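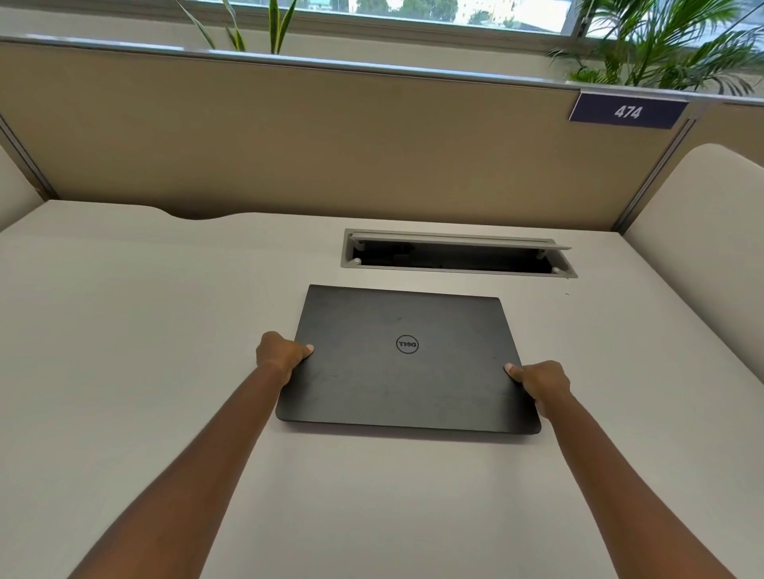 Desk 474. Closed Dell laptop, one hand on each side.

Budget notes for the two-arm laptop station

March 16, 2026

The equipment request for the Requena office goes in at the start of April, and I've spent the last while turning a vague idea ("get a robot to do the laptop handling") into lines with quantities next to them. Posting my working notes, mostly so that I can find them again when the next site asks.

Background, short version. Brustwood keeps over 200 laptops in circulation. When a batch comes up for replacement or re-imaging, a person goes along the desks, picks up each closed machine, carries it to a cart, and later puts one back. The imaging itself has been automated for years. The handling has not, and the handling is where the hours go. The request covers one mobile base with two arms, end effectors, sensing, spares and a test area.

Why two arms

I started with a single arm and a suction cup because it was the cheapest line I could write. It lasted until I looked at the lids. Our machines have been in and out of bags for years, the surfaces are scuffed, and a lid was never meant to carry the weight of the base. Lift a closed laptop by the lid alone and the hinge is in the load path. I don't want to write the incident report for that.

People pick these up from the sides: fingers under or around the edge, thumb on top. Both sides get held, and the lid stays shut under the thumbs. Two arms with parallel grippers can do a fair copy of it. One arm with a wide gripper can do it too, but the jaw opening has to exceed the width of the widest machine we own, and wide-stroke grippers are heavy enough to push you up an arm size. Once I priced the larger arm, the gap to a pair of small ones was no longer interesting.

The other thing people do is slide before lifting. A thin closed laptop flat on a desk offers very little to get a fingertip under. Dragging it to the front edge so that part of it overhangs solves the access problem without any clever fingers. In budget terms that's a software line, and software lines are the ones that grow.

Grippers and fingertips

Cluvine quotes its electric parallel gripper with a choice of hard or padded fingertips. I've asked for padded, with 16 spare pads as a separate line. Pads are consumables. If they aren't in the first request they come out of the office supplies budget, and that conversation is tedious.

Two requirements I've written into the gripper line:

Force limit adjustable from the controller. Anything set with a screw on the gripper body is out.

Fingertip thin enough at the leading edge to get under a machine resting on its rubber feet. I've asked for a drawing, since the brochure shows the fingers only from the side that flatters them.

Arms and base

Plusorura will sell the pair of arms on its own base or without. I'd prefer with. A base from a second supplier is cheaper on paper, but then the mounting plate, the power distribution and the emergency stop wiring become our problem, and none of these appear on either quote. I made that mistake on the shelf-scanning project and it cost us most of a quarter.

Reach is the number to check. Our desks are deep and a laptop can be anywhere on them, including pushed back to the partition. The arms need to reach the rear of the desk from the aisle side with the wrist still able to turn. The data sheet gives maximum reach with the arm straight, and a straight arm can't do anything useful with a laptop. Ask for the payload at full extension too. It's lower than the figure on the front page and it's the one that applies.

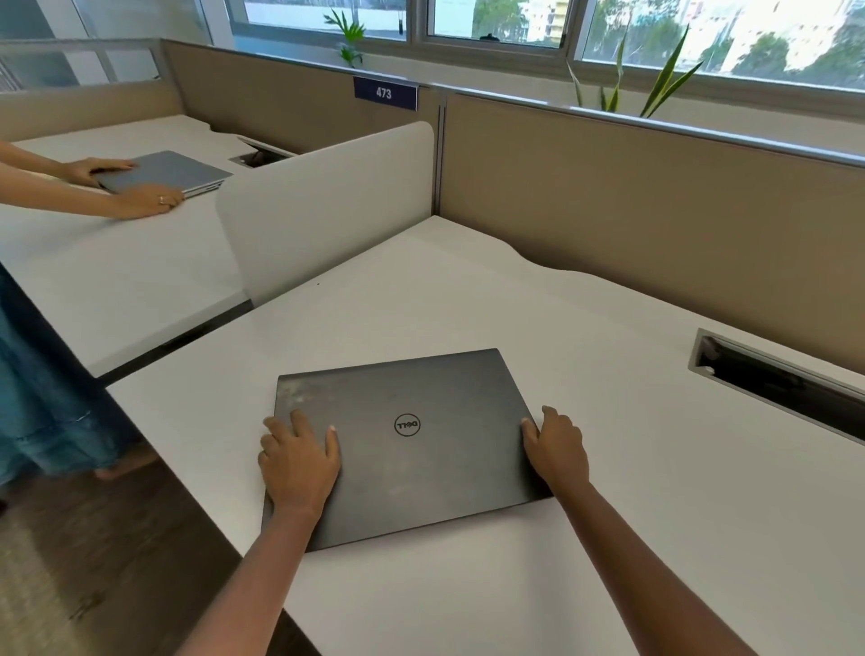
Dell laptop on the near desk, a slimmer silver one being handled at the next desk over.

The desks themselves

I wrote the first draft of this plan from the furniture supplier's floor drawing. The drawing has straight desks. The real ones have a curved back edge, and there's a cable slot set into the top with a hinged cover. The cover may be up or down. Up, it's an obstacle behind the laptop. Down, it's harmless, but the slot rim still shows as a long rectangle on a pale surface, and a detector that looks for long rectangles on pale surfaces will be pleased to find it. I've added time for labeling data that includes slots in both positions.

The partitions matter as well. Side panels limit how far out the elbows can swing, and two arms reaching in with elbows wide need more room than the width of the laptop suggests. I've asked Plusorura to confirm that both arms can work with the elbows kept in or raised. The answer so far is "should be fine," and I've asked for a file instead.

Desk number plates are useful. They sit high on the partitions, white numerals on navy, and they're a cheap location check. I'd still put printed markers in the budget. They cost close to nothing.

Light is the awkward one. The window side is bright in the daytime and the desktops are white, so a dark lid against a white top with daylight behind it is a wide exposure range. A depth camera that relies on projected infrared may struggle there, and dark matte lids return less signal anyway. I've written the sensing line as "two candidates on loan, buy one after test at the window desks." Purchasing doesn't like open lines, but they like returns even less.

Mixed fleet

We are mostly on dark Dell machines, with some slimmer silver ones. Different thickness, different edge profile, different reflectance. Orientation can't be assumed either. The logo on the lid gives it away if the camera can read it, and the hinge side gives it away if it can't. The gripper needs to know where the ports are so it doesn't close on a cable plug. For the first phase I've limited the scope to closed, unplugged machines with nothing else on the desk. The people who own the desks will be asked to clear them. Compliance will be partial.

Lines people forget

From my own earlier requests, things that were missing and shouldn't have been:

Shipping of the base. It travels on a pallet and needs a lift gate.

A spare teach pendant cable.

Dead laptops for testing. I've asked IT to hold back 20 from the next disposal run, a mix of both types. Free, but somebody has to approve the hold and wipe the drives.

A spare desk of the same model, with the slot. A flat folding table will give you a grasp success rate that doesn't survive contact with the office.

Safety assessment by an outside party. Book it before the hardware arrives – the lead time is longer than the arms'.

Storage and charging. The base needs a parking spot with its own circuit, and the corner everyone suggests already has the printer on it.

Still open

Whether to lease. Cluvine doesn't lease. Plusorura does, but the term is longer than I'd want for a first unit, and the buyout figure isn't in the quote. I've asked for it in writing.

Whether placing the laptop back on the desk belongs in phase one. Putting down is easier than picking up if you don't mind where it lands, and harder if you do. For now it's a separate line with its own acceptance test, so it can be struck without touching the rest of the request.

I'll post the acceptance criteria once the gripper drawing arrives.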